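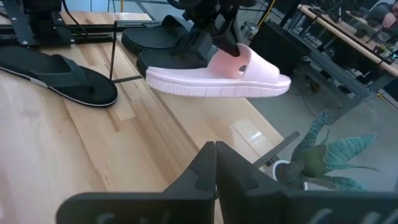 Pink slide, ridged white sole. Black slides and a flip-flop on the table.

Hladun Home > How-To > Shoes > Cleaning slides and flip-flops

Get them all on a table first so you see what you have. Pair up, toes the same way.

Knock off grit outside. Dish soap, warm water, old toothbrush. Ridged soles take longest, go along the grooves not accross. Small cutouts in the strap: cotton swab. Leave the soap on 5 minutes, rinse, towel.

Air dry only. No heater, the straps warp. Light colors away from the window or they yellow. Thongs hang by the strap, slides flat.

Store when bone dry. Mine go in a shoebox til spring.

Related
Drying wet sneakers
Fixing a popped flip-flop strap
Entryway shelf, 90 cm

© Hladun Home, October 2024 | Contact | Back to top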